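Home | News | Events | Swap Shelf | Contact

Toltthorpe bus changes – the short version. From January the 8 goes down to every 30 minutes after the evening peak. Edance stop stays, Prullard Lane stop goes. Yes we asked. Twice. 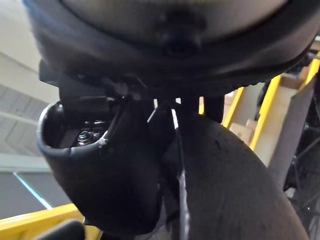 One reader wrote in to say the late shift at Iwasaki lets out right after the bus leaves, so it's a long wait in the cold or a walk along the bypass with no sidewalk. Could it not leave ten minutes later?

Good point and we've passed it on. No reply yet. Paper timetables are at the library, front desk, ask if they're not out.
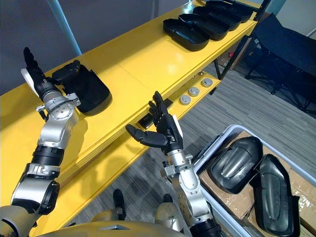
Fares same as before, day pass still good on both routes. Transfers now 2 hours, wich is better than it was. Comments to the bus company by the end of the month please – online form or drop a note in our box.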